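Flatwork Notes
@flatworknotes
2 Dec 2025

Thread on the folding cell at Verport, seen from the floor. I do process engineering for the laundry side. Hardware people will find this thin.

Verport handles small flat textiles: cleaning cloths, salon towels, napkins, a few odd contract items. Sheets and tablecloths go to the other building and have had proper ironers and folders for decades. Small mixed goods never got a machine of their own. They got a table and a person.

The work is: take a piece out of a heap, find two corners, spread it, look at it, fold it or reject it. A trained hand does this without thinking and cannot tell you how. I have asked. The usual answer is a demonstration at full speed.

The Valente cell went in during May. Two arms on a shared rail, a white table, plain walls on three sides, cameras. It replaces the first half of the job: separating, finding corners, spreading. Folding is part of the plan and is working on some sizes.

Rate first, as that is what everyone asks. On plain cotton napkins, one size, clean heap: 76 an hour. A person on the same heap does several times that. The cell runs through breaks and through the night, so the daily totals are closer than the hourly ones. They are still not equal.

On mixed fleece-type cloths the rate drops to 49. Fuzzy fabric sticks to its neighbour and the gripper brings up two pieces. The cell then has to notice it has two, put one down, and try again. Noticing is the slow part.

Most of our trouble is corners. A hanging cloth has a lowest point, and the lowest point is often a corner, so the basic method is: grab anywhere, lift, look for the low point, take that with the other arm. On a square of cotton it converges in a couple of regrasps. On anything stretchy or with a rolled hem it can go on for a while.

A corner folded back under itself looks exactly like a corner. It isn't one. A person feels the double thickness between finger and thumb. The cell finds out when the cloth is spread and one side is short.

What changed for people. Before May there were six positions at the spreading tables per shift. Now there are four, plus one called cell attendant. Nobody was let go. One vacancy was left unfilled, which management describes as no reduction and the shift describes as one fewer. Both are describing the same rota.

The attendant position was written up as a monitoring role. In the first weeks it was mainly a fetching role. Pieces went off the edge of the table, pieces went over the rail, pieces had to be pulled out of the finger joints. You cannot monitor anything while you are walking to the far side of a guard door.

Opening the guard stops the arms. Restarting took a sign-in, a homing move and a confirmation on the Usier screen. Fine for a fault twice a shift. Very bad for a dropped napkin. We had stops where the recovery was longer than the work done since the last stop.

Fix one: a drop in the far corner no longer counts as a fault. The cell ignores it, carries on, and the attendant clears everything at the next planned pause, every 30 minutes. This was suggested by the night shift in week two and implemented in week nine. The software change was a small one. The delay was in agreeing who could ask for it.

Fix two: the feed. The cell was specified for "unsorted textiles". No such thing exists in practice. There are heaps, and heaps have histories. Goods straight from the dryer behave differently from goods that sat in a trolley overnight under other goods. We now loosen everything before it goes in. Loosening is done by hand.

So there is a new hand task, created by the automation, that is not in any job description. It takes less time than the spreading did. It is also duller and heavier on the shoulders. I have asked for it to be in the risk assessment under its own heading instead of under "other".

Shoulders and wrists generally. The case for the cell at board level was partly about repetitive strain, and I think that case was sound. The people now rotating through the attendant position report less wrist pain. The people left on the tables report about the same as before, as their hour has not changed. An average over both groups looks like an improvement. Please do not publish the average.

Pay. The attendant gets a supplement. The table positions do not, although everyone rotates, so in practice the supplement is spread thinly by the rota. Some would like a fixed attendant. Others would leave if that happened. Still open.

Skill. Under the old arrangement, inspection was hidden inside spreading. You spread a cloth, you saw the stain or the hole, you threw it in the reject bin. No extra time was booked for it anywhere. When the cell took over spreading, inspection came out the other end as a separate cost and somebody in planning was surprised.

The camera check finds stains well on pale goods. It is poor on dark reds and poor on thin patches. A thin patch is something you feel, or see when you hold it up to the light. We had a run of returns from one customer in Tranolier, all worn-through cloths, all passed by the cell. Those goods now go past a person again.

I would put this in any future specification: list what the hand does in passing. Feeling for thickness, smelling for solvent, shaking out grit, noticing that a whole trolley is the wrong customer. Each of these was free until it wasn't done.

Training data, briefly. When the cell meets a fabric it handles badly, an operator can take over the arms and do the spread remotely. The recording goes into the next model. Our best spreader by hand was only average at this. One of our slower spreaders is very good at it. I have no theory and a small sample.

There was a reasonable question on the shift about who benefits from those recordings. The agreement says Verport gets the improved model and Valente keeps the data. It does not mention the people whose movements they are. I passed the question up. I have an acknowledgement of receipt.

Colour sorting is the part everyone likes. Separate a few bright cloths, put each in its own bin. It was a chore for people at the end of a shift with tired eyes, and the cell is steady at it at any hour. If the whole purchase had been for that I would have called it overpriced and successful.

Noise: lower than expected. Heat: no change. Floor space: the cell takes more than the two tables it replaced, and the trolley route now has a bend in it which no one drew on the plan. We have moved the bend once and will move it again.

Things I would do differently. Put the attendant's stool where the attendant can see the table. Allow the shift to change the ignore zones without a ticket. Run the night heap through it from the first day. We tested in the daytime on good heaps with the supplier's people standing there.

Next step is a second cell, possibly. The proposal counts two further table positions as saved. It does not count loosening, inspection or the bend in the route. I have sent a one-page note with those three added. With them in, the second cell still pays back, later.

Spreading at the cell: a red cloth gripped at one corner by the left arm, orange and pink pieces still lying at the back of the table.
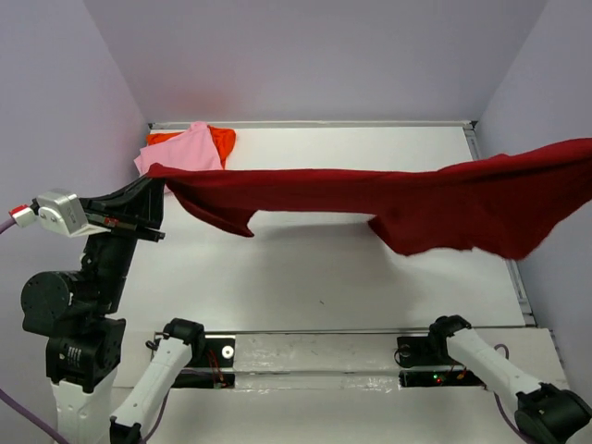

1 reply

We had the same thing with inspection at our place. Took a year before planning gave it its own line, and by then the two people who could feel a thin cloth had moved to dispatch. Get the loosening timed now, while someone still remembers what the tables used to do in an hour. And ask for the recordings clause in writing before the second cell is signed for.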